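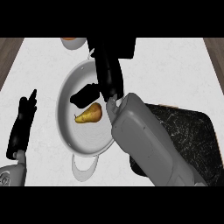
Chapter 4. Heat and How It Moves Through Food

Most cooking failures are heat failures. Wrong amount, wrong place, wrong speed. A recipe says "medium" and leaves you to guess, and medium on one stove is a scorch on another. So before sauces, before eggs, a chapter on heat. Three ways it travels – conduction, convection, radiation – and you will meet all three before the end of section 4.2. Conduction first, as it's the one you can feel. Touch a marble countertop, then the wood floor next to it. Same room, same temperature, and the marble seems much colder. It is pulling heat out of your hand faster, that's all. A hot pan put down on the marble loses heat the same way, out through the base. Keep that idea. It explains half of what follows.

4.1 Conduction

Heat passing through stuff that is touching. Burner to pan, pan to oil, oil to onion, outside of onion to inside of onion. Each step has its own speed. Metals quick, water slow, fat slower, air very slow. Copper beats aluminum, aluminum beats steel by a lot. Food is mostly water and so the last step, surface to center, is nearly always the slow one. A thick chop browns outside and stays raw at the bone. More flame won't fix it. More flame gets you a black chop, raw at the bone.

Thickness matters more than students expect. Double the thickness of a roast and the time to heat the center goes up closer to four times, for the same shape of cut. See Problem 9 at the end of the chapter.

4.2 Convection and radiation

Convection: heat carried by something that flows. Water in a pot, air in an oven. Hot part rises, cool part sinks, round it goes. A fan speeds this up, which is why fan ovens are usualy set a little lower. Radiation needs no contact at all. Broiler, toaster, coals. Works on the surface only, and drops off fast with distance.

Real cooking mixes them. Bread in a brick oven gets all three at once – floor, air, dome.

4.3 A short case: the Tundham ovens

Kwadwo Antwi ran the bakery at Tundham for nine winters with two deck ovens, both set at 235 °C. Same dough, same timer. Left oven gave pale bottoms. He raised the dial, got dark tops and the bottoms still pale. The air was hot enough. The stone was not. Gifty Amoah, who took the readings, found the left deck needed up to 13 minutes after each load to recover, and the loads were going in sooner then that. Fix was a longer wait between loads. Dial went back to where it was.

Read the case twice. Which kind of heat was short? Which kind did the dial control?

Before you go on

Terms to know: conduction, convection, radiation, heat capacity, recovery time, carryover. Carryover is in 4.5, skip ahead if your lab comes first.

You will need for Lab 4: a probe thermometer, two potatoes of clearly different size, a pot, a watch. Start the big potato first. Write down the center reading every five minutes, even when it barely moves.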